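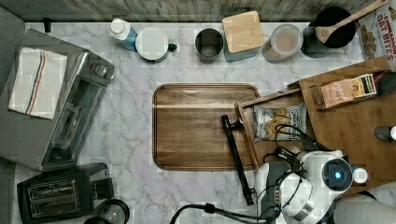
Plodville is back under the indoor mask order as of this morning. I read the whole thing over coffee so you can go do something pleasant instead. Thread.

The order is 9 pages. Two of them are definitions. "Indoors" gets a definition. It has a roof in it, and walls, and then a sentence about awnings that I have now read 6 times and could not explain to you under oath.

Short version: masks on in shops, the library, city hall, the bus and the bus shelter (the shelter has a roof, see above). Masks off while eating or drinking. How long a person may spend eating one muffin is left to the conscience of the muffin holder.

It runs through the end of September, "unless extended, modified or rescinded." We've had two of these before and I can tell you which of those three verbs they like.

Same enforcement section as last winter, word for word. Businesses "shall encourage" compliance. There's a fine for a business that fails to encourage. There is no fine for the guy who has been encouraged and would like to tell you about his cousin's blood oxygen.

So once again the whole weight of county public health policy comes down on whoever is working the register at Kyriakidis Bakery at 7 in the morning. Please be nice to them. They did not write the part about awnings.

Now, Pindley. For those who don't live here, Pindley starts on the other side of the bridge and is in a different county. Pindley has no order. Pindley has a "strong recommendation," which went up on the town website on Friday under a picture of the fall parade.

The hardware store most of us use is in Pindley. The parking lot of the hardware store is in Plodville. I asked the county line which rules I was under while walking in and got put on hold, and then got a person who said "oh, that one," in the voice of somebody who has heard about that parking lot before.

Answer, for the record: no mask needed in the lot, because it's outdoors. No mask required in the store, because it's Pindley. Mask required in the little glass entryway with the carts, possibly. She was going to check and call me back. I remain by the phone.

Somebody asked about schools. Schools are in a separate order from the state and it overrides this one. Kids and staff wear masks inside no matter which side of the river they're on. The first day hasn't moved. Buses count as inside. Recess doesn't.

Somebody else asked about churches. Page 6. "Strongly urged." My own church has been strongly urging since last summer and the choir is now in the parking lot with a keyboard on an extension cord. It's kind of nice. You hear it from the gas station.

Gyms: masks, yes, including on the treadmill. I know. I don't like it either, but I also haven't been on a treadmill since the first order, so I'm trying not to make this about me.

Testing. The drive-through at the fairgrounds reopens Monday, 10 to 6, closed for lunch, and they do mean closed, there's a cone. You book through Zerkisik, the same appointment website as the vaccine one. If you made a login in the spring it'll tell you it doesn't exist. Make a new one. It will then tell you that your email is already in use.

The way around it, which I got from a neighbor and which worked for me – open it on your phone, hit "continue as guest," and ignore the red text. The red text is from April.

If you can't get online, you can call the clinic and they'll book it for you by hand. I waited over 10 minutes and the hold music was two songs, one of which was a Christmas song. But the woman who picked up was great and had me done before I'd found my insurance card.

Vaccines are still walk-in at the clinic, any weekday, no appointment, no website, no red text. By a wide margin the easiest thing you can do in this county right now, including parking.

A few people in my replies want to know why we're doing this again. The order has the hospital numbers on page 2. They're not good. I'm not going to post them chopped up into tweets, go look at the real page. It's the one part of the document nobody tried to be vague in.

Update: a couple of you say the version posted at the library is dated yesterday and the one on the city site says Sunday, August 29, 2021. I went and compared them. They're the same except the library's has the awning sentence shorter, and you can understand it.

Sadly the long one is the one in effect.

Update to the update: the county called back about the entryway. Mask required. The glass entryway is in Plodville. The second set of doors is in Pindley. The carts she wasn't sure about.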